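Evening Host Wanted, Soliman Community Room

Soliman is looking for an evening host. The room rents out to birthday parties, language tables and a ukulele circle that has been learning the same song since January. You would open up, say hello, find the extension cord and see that everyone leaves.

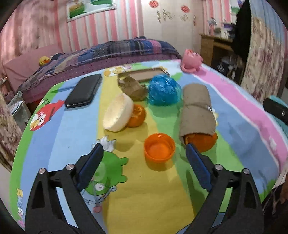

The job is 21 hours a week at $700, paid every Friday we remember, and we have so far remembered all of them. You need to be calm with parents, firm with ukuleles and able to lift a folding chair without making a speech. Taste is not a requirement. Anyone who can look at an orange plastic cup on a striped Angry Birds print and feel nothing will do well with our children's bookings.

Shifts start at 4 p.m. and end when the last guest has finished saying goodbye in the doorway, a process you may hurry along by jingling keys. 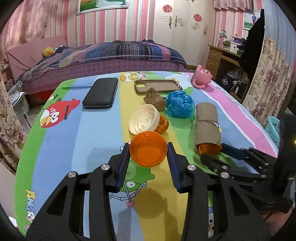
You will also answer the booking phone, keep the Nillska calendar up to date and explain to callers that the room holds 32 people. They will ask if it holds 40. It does not. Kenza Bennani held this post before moving to our front office, and she will train you for your first two weeks, mostly in saying no.

Experience in hospitality, teaching or refereeing is welcome. A second language helps. A driver's license doesn't matter, as we have nothing for you to drive. 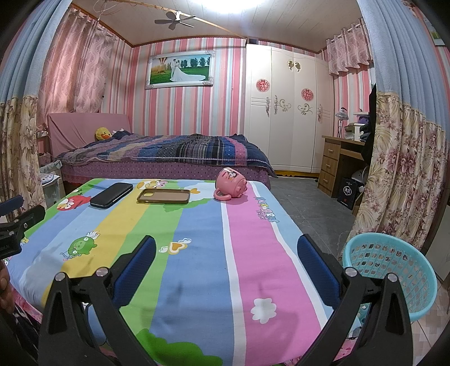 To apply, send a short letter to Danica Vondráček at the Soliman front desk. Tell us about a party that went wrong and what you did next. Résumés are fine but she reads the letters first. Please don't call during ukulele.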